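2 Aug 2018 – Open day, cutting cell

Doors at 10. Fatima Jacobs had the front desk, I ran the arm, Pascal Reinholz came over from Bendholm after lunch to see the radish routine for himself. 17 people signed the sheet. Two were from Suksawat and stayed most of the morning.

Setup was the April program with two changes. Approach speed down one step, and the force limit on the downstroke set to 6 N above the contact threshold. Knife clamped by the handle in the two-finger gripper, same bracket as before. Re-zeroed the force reading with the knife in the fingers before the first cut and again at noon.

Log shows 297 strokes for the day. Thick slices are fine. Trouble starts near the root end, where the radish gets short and wants to roll. Pascal thinks we should stop earlier and throw the last piece away. I would like to try a shallower blade angle first.

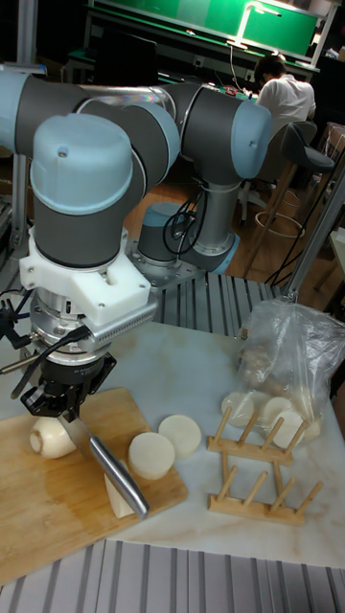

Fault 1612 came up twice, both times on the return move after a cut. Cleared it from the pendant and carried on. It looks like the cable bundle pulling when the wrist swings back, but I haven't checked. Fatima wrote down the joint angles for the second one, they are on the sheet taped inside the cabinet door.

Questions from visitors, so we have answers next time:
Does it know where the radish is? No, start position is taught by hand.
Can it do carrots? Tried at Vollitz with a different knife. Too much side load on the fingers.
How often does the knife need sharpening? We don't have a number. Should start keeping one.

The Suksawat people asked for the force plots. Told them I would send the morning set once I have taken out the aborted runs.

Pascal wants the same demo at Cavgate. Fine with me, but the table there is lower and every taught point would have to be done over – allow a full day for that.

To do:
Reroute cables at the wrist, rerun the return move slowly
Blade angle test on short pieces
Order a second board
Plots to Suksawat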